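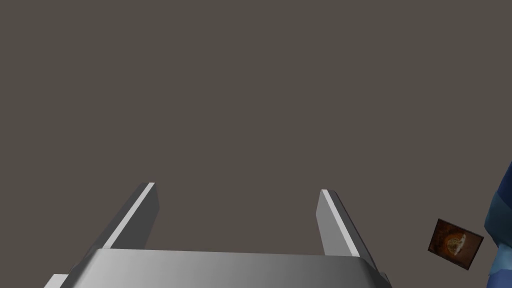 Zinash Ayele thought the robot would take her job. She had packed boxes at the Plorkholm warehouse for years, and she says the first thing she asked was, "So where do I go now?"

Lots of people ask that when robots come to work. To see what happened to Zinash, it helps to know what the robot does.

## Two fingers

Your hand has five fingers. Many robots that pick things up have only 2. The fingers move apart, go on either side of an object, and close. This kind of robot hand is called a **gripper**. Some gripper fingers have small ridges on the inside, a bit like the bottom of a sneaker, to help stop things from slipping.

## Practice on a computer

Before a robot lifts a real box, it can practice in a **simulation**. That is a make-believe place inside a computer, a lot like a video game. The robot's hand is drawn there, and so are things near it. If it drops something, there is no mess to clean up.

At Plorkholm, the people who plan the robot's moves try them out this way first. Margaux Lefèvre runs the tests. She used to drive a forklift in the same building, and she learned the computer work in a class the company paid for.

## What changed at work

The packing room used to have 32 workers on each shift. They lifted boxes from a low shelf to a high belt all day. Many of them had sore backs by the afternoon.

Now the robots do most of that lifting. The workers do other things:

- They check that the right item is in the right box.
- They pack odd shapes, like lamps and umbrellas.
- They restart a robot when it stops.

Zinash does all of these. Her back feels better. She also says the room is louder, and that she talks with her friends less because they stand farther apart.

Not everyone stayed. When the robots came, 5 workers moved to the Farkness building across town. Two of them liked the old job and were sad to leave it.

## Words to know

**Automation:** using machines to do work that people used to do.

**Gripper:** the part of a robot that holds things.

**Shift:** the hours a group of people work together.

**Simulation:** a copy of something, made on a computer, for trying things out.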